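Skuneck Paper Cups, Plain White - Justlow Catering Supply
Home > Disposables > Hot Cups
Item no. 2553
Plain white paper cup for coffee, tea, soup in a pinch. No print, no logo. Sleeves of 49, sold by the sleeve or the case. Lids NOT included, see Inus flat lids and Purba dome lids (both fit, Purba a bit snug).
In stock: 1,292 sleeves
Ships same day if you order before noon. Case orders go by freight, allow extra time for recieving.

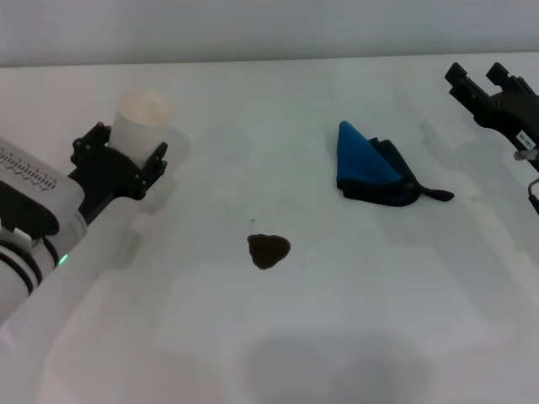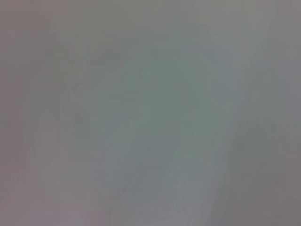
First photo: plain white cup, upright.

Details
Rolled rim. Single wall, so get the cardboard wraps if you serve it very hot. Not for the microwave. Store dry, keep the sleeve closed, cups pick up smells from coffee beans and cleaning stuff.
Case discount up to 35% for standing orders, ask for Delwyn Tipoki at the order desk.
Price list updated 5 Feb 2025. New case sizes coming in March, old ones still good till their gone.
Returns: unopened sleeves only. Crushed in transit? Email us a picture of the carton
Customers also bought: stir sticks, napkins, 4-cup carriers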